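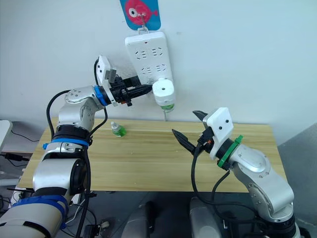

Department of Work and Technology Studies

Automation and the People Next to It
Handout for Unit 4: Small Jobs, Two Arms

Bring this to class with something to write on, because I've left the margins wide and I want them full by the time we're done. If you missed the last session, read the Soomro chapter first and then come back. The rest of you can dive in.

So far we've talked about automation as if it arrives in one big lump. A line gets rebuilt, half the stations disappear, there's a meeting in the cafeteria with bad sandwiches. That does happen, and we spent all of Unit 3 on it. But a lot of what my former students run into now is much smaller than that. It's a pair of arms at a table, doing a job so ordinary that it never had a name on anybody's job description. Holding a plug-in device at the bottom end of a hanging power strip is a pretty good one to think with. You've handled things like that a thousand times and I bet you couldn't tell me which hand does what.

1. What the job is made of

Before we get to people I want you to be able to break a task down. Take the plugging job. Somebody has to know where the strip is. Somebody has to get hold of the thing being plugged in, turn it the right way around, line it up with the slots and push. And the strip is hanging from a hook, so it can swing! Try it at home with one hand and you'll see what I mean (unload the strip first, please, and switch it off at the wall). Most of us put the other hand behind the strip without deciding to.

In the shop-floor interviews we use for this course, that's the layer people leave out. Ask a packer what she does and she'll say "I pack." Watch her for an hour and she's also squaring up boxes, nudging a label flat, sliding the tape gun back to where the next person wants it. I call this the filler work. It goes missing from the process sheet, and then it goes missing from the budget for the new equipment, and then three weeks in somebody's standing at the cell doing all of it by hand and wondering why her shift feels longer.

Write this one in your notes: the task on paper and the task on the floor are two different lists. We'll need both for the assignment.

2. The Miriva case

Miriva assembles and repacks small household goods. When they started on the project the site had 152 people on the floor, spread over two shifts. The company put in two-armed cells at 4 stations, all of them bench work, and they called the whole thing Flastel. (I asked where the name came from and got three different answers, so let's move on.)

The plan was simple. The cells would take the repetitive bench handling and the people from those stations would become what Miriva called cell hosts. A host sets out the parts, starts the run, keeps an eye on it, and steps in when something goes wrong. Same pay grade at first, which turned out to be the sore spot.

Now, what did the hosts say about it? I've got their written comments from the first months, and they're a mixed bag. Wrists and shoulders felt better, and that came up over and over. Several liked having a reason to learn the software. But there was also a lot about waiting. One host wrote that she used to go home tired in the arms and now she went home tired in the head, from watching for the moment when she'd be needed. I've taught this case for years and I still think that's the best sentence in the packet.

Look at where her attention has to go. A bench worker with a bottle in her hand knows how tightly she's holding it. A host has to judge that from outside, by looking.
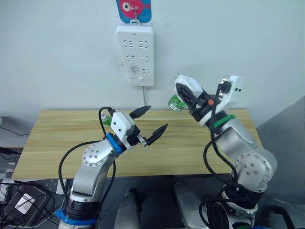 Photo: course collection, Unit 4 slides

One arm with its fingers closed on a small green-and-white object, the other with its fingers wide open. If you were the host, what would you be looking at? When I ask this in class, nearly everyone says the hand that's holding something. The experienced hosts at Miriva said the open one, because that's where the next thing is going to happen — or where it's going to fail to. I love that answer. It's a real skill, it took them months to pick up, and there wasn't a line for it anywhere in the training plan.

3. Who owns the stop?

This is where most of our discussion time will go, so read it twice.

During the first phase the Flastel cells logged 2559 stops. Management looked at that number and saw lost time. The hosts looked at it and saw work they had done. Both of them were reading the same sheet! A stop could mean a part set out crooked, a cable that needed moving, a grip that looked wrong to the person standing there. The log had one box for all of it, "operator stop," and that box got charged to the host.

You can guess what came next. People got slower to press the button. They'd let a run go a little longer to see if it would sort itself out, and sometimes it did, and sometimes they had a mess on the bench. It took a change in the form to fix it. Miriva ended up splitting the box into 9 reasons, and the hosts wrote the wording themselves during paid time. The comments get noticeably friendlier after that.

Compare this with Drerness, which you read about in Unit 2. Drerness bought similar equipment for a similar kind of bench and kept the stop decision with the shift lead. A host who didn't like what she saw had to call someone over. Fewer stops in the log, sure. I'd like you to argue about whether that was a good thing, and I won't tell you what I think until you've had a go.

4. Words we'll be using

Host: the person responsible for a cell during a run.
Filler work: the small unlisted handling around a task.
Handback: the moment the cell gives the job back to a person, planned or unplanned.
Reset: putting the bench back to its starting layout. Sounds like nothing. At Miriva it was the single biggest piece of the host's day, and the Soomro chapter has a nice section on why resets get underestimated.

5. For discussion

Pick a job you've done yourself, paid or unpaid. What was the filler work, and who would get it if the main task went to a machine?

Should a cell host be paid more than the bench worker she used to be? Argue it from her side first and then from the company's.

Who ought to write the list of stop reasons, and what goes wrong when somebody else writes it?

6. Assignment

Watch somebody do a small two-handed job for ten minutes, with their permission. Kitchen, garage, library desk, I don't mind. Make the two lists from section 1, paper and floor, and mark every point where you think a handback would happen. Two pages, typed, and please don't pad it. Bring a printed copy to the October workshop, where we'll swap them around. If you're stuck for someone to watch, come find me after class and you can watch me wrestle with the projector cables.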